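Replacing worn pads on the Omcombe hand gripper

Swap the finger pads when the edges start to chip or the fingers stop closing square. Ours get checked every 29 hours of use.

Lock the trigger open and lay the gripper on a bench with the pads facing up. Brush the dust out of the screw recesses before you put a driver in them - grit in there will round the heads.
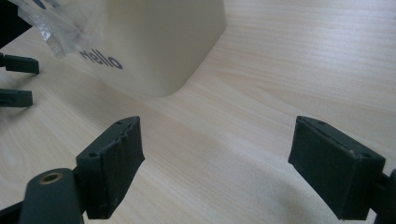 Back the screws out a bit at a time, working from one to the other, and lift the pad off. Check the brass insert in the arm. If it turns under your fingernail, reseat it with a soldering iron and let it cool before going on.

Fit the new pad, start all the screws by hand, then snug them up. They go into plastic, so don't lean on them. Do both fingers at once, even if only one looks bad.

Close the gripper on a strip of paper and pull. It should drag evenly across the full width. Run 58 open and close cycles, recheck the screws and write the date in the log. Spare pads are in Aqeel's drawer, colour-coded by size.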